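Fastham Home & Household Forum > Cleaning and Tidying > Pale wood table, one small mark, and a question about bin bags

larkspur_lane
Mon 6 August

Hello all, and sorry in advance for the length, I never could write a short post. We moved to Trostdale in May, and after weeks of eating off our knees I finally have a proper table. It's a pale, creamy sort of wood with a lovely wavy grain (I keep catching myself running a hand along it when I should be doing something useful) and I'm already nervous about it.

It sits in the room where we do absolutely everything, so the table has to be a desk, a lunch spot, a place for sorting the mail and the place where I empty and re-line the wastebasket. That last one is my own bad habit. I lift the basket up onto the table because my back complains if I do it on the floor.

So, two questions. First, there's a tiny dark mark toward the far side, thin as a hair, and I can't make up my mind whether it's a scratch or just a speck of something.

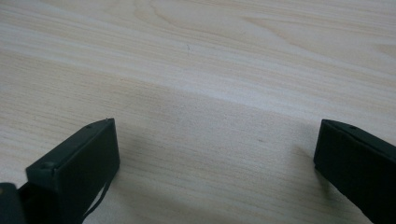 I'm scared to go at it with anything stronger than a cloth. The seller couldn't tell me what the finish is, only that it had been "done" at some point, and I don't want to swap one little mark for a big cloudy patch.

Second, should I stop putting the basket up there altogether? It's a mesh one, and my sister is convinced the bottom rim will chew the table to pieces.

pottingshed80
Oh, congratulations on the table! Pale wood is such a treat in a room that gets used all day long. Before you do anything else, try your fingernail. Drag it very lightly across the mark, and if the nail catches, it's a scratch. If it slides over, you have a bit of dirt or an actual hair, and a barely damp cloth followed by a dry one will probably lift it. Go with the grain, and take your time.

quiltsandkettles
Agree with the fingernail. If it's a scratch I'd rub half a walnut over it and be done. My mother did that on every piece of furniture she owned and they all looked beautiful.

pottingshed80
I have to disagree about the walnut, with love. It's wonderful on dark wood, but on something creamy like this the oil can leave a darker smudge than the scratch ever was. At least try it underneath first, where it won't show.

quiltsandkettles
Fair enough, my mother's furniture was all as brown as a teapot, now that I think about it! Underneath first, then.

brirnix_fan
I'm going to be the boring one and say leave it alone. I have the Brirnix table in the hall and I fussed over one mark for 3 evenings with finer and finer paper, and all I got was a shiny dip that I can see from the stairs. A table in a busy room is going to collect marks. You stop seeing them by the second winter.

On the basket, though, I'm with your sister. Wire mesh and soft wood don't belong together. Put it on a chair.

tidymao
Long-time basket-on-the-table person, so let me stand up for it a bit. I do the same thing for the same reason (my knees, in my case) and I've never had trouble, but I do lay an old bath towel down before I start. The towel catches the pencil shavings too. A chair is all right until the basket tips over, and mine always tips.

What I'd look at is your bags. I wrestled for years with liners that were too small and had to be stretched over the rim one corner at a time, and all that tugging is when a basket slides around and does its damage. Go up a size. I buy the thin, milky see-through ones, 100 to a roll, and there's so much spare that it just flops over the side.

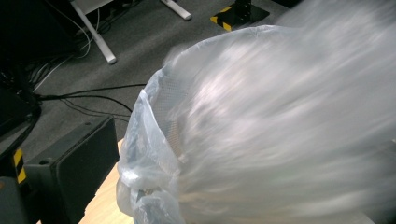
Then I gather up whatever is left over, give it a twist and tuck it under itself, so the bag doesn't slump down into the basket the first time somebody throws in an apple core. With mesh you want the bag fairly snug against the wall or it balloons up, so push it down with your fist and let the air out through the holes.

brirnix_fan
Those thin ones split if you so much as look at them. I'd pay for the thicker sort.

tidymao
For the kitchen, yes. For paper and tissues I'd be throwing money away. I do use 2 at once if there's anything sharp going in, which comes to the same thing as your thick ones, I suppose - just don't tell my husband, he already thinks I have opinions about too many things.

larkspur_lane
You are all so kind, thank you. I did the fingernail and I think it slid, but I was being such a coward about it that I might not have pressed at all. I'll try again in the morning by the window with a damp cloth, and the walnut is going to stay in the cupboard for now.

The towel I can do tonight. I'm less sure about the bigger bags, as I have most of a roll of the small ones left and I can't bear to waste them. Does anyone use theirs up for something else?

quiltsandkettles
Shoes in a suitcase! And half-finished knitting.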